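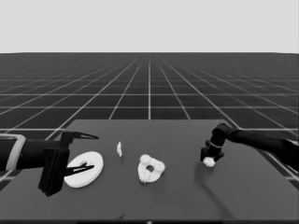
Can I rehearse before my real arms are bolted down? one reader asked. Yes, please do! Cernatus runs the whole two-arm gear job in simulation.

4.3 First rehearsal

1. Open the gear scene and home both arms.
2. Set grip force to 17.
3. Jog the left wrist over the ring until the hole sits between the open fingers.
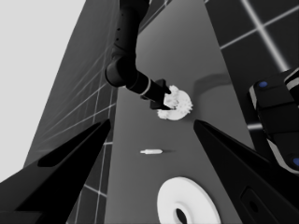

Bomley, June

Note: Build 82 gives you a view from each wrist. We love this one for lining up!

4. Lower the other arm slowly and close on a gear.
5. Save the pose, then repeat step 4 for the next gear.

Caution: Never send saved poses to real arms at full speed.
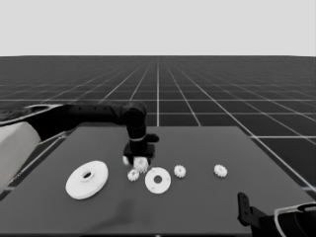 Mine kept nudging the small gears, another builder wrote, until I raised the approach height by 2 mm. Good tip! Try it before changing grip force.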